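July
By Eylül Kozan

Call for participants: review panel for simulated sorting trials, Erville

Nurivden is recruiting reviewers to test a draft code of practice for robot arms that pick small parts from an open container. The code, known internally as Soylu, sets out how a trial is prepared, when it must be stopped and how its result is recorded. All trials on this panel are run in simulation.

Each reviewer will work through up to 32 recorded trials and mark them against the 14 clauses of the draft. Scores are entered separately, without discussion. 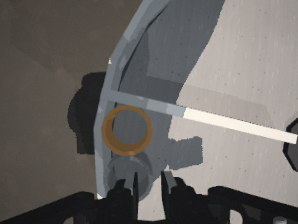
Do I need to have programmed a robot?
Programming experience is not required, but you must be able to apply a written rule the same way each time.

Applicants should have worked in inspection, machine safety, test engineering or technical writing. Familiarity with risk assessment is useful. Staff who drafted any part of Soylu may not apply.

The work is remote and spread over 6 weeks, with one briefing at the Nommont office. Reviewers must report unclear wording by clause number and must not correct it themselves. A trial with an incomplete log is to be marked void, even where the parts were sorted properly.
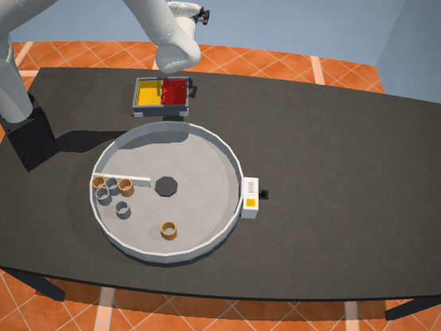

Simulated sorting cell: arm, two-compartment tray and round container with rings.

The fee is £213 per week, paid on receipt of the score sheets. Send a CV and one page on a standard or procedure you have applied at work to Eylül Kozan, Nurivden, Erville. Applications close at noon on the last working day of the month.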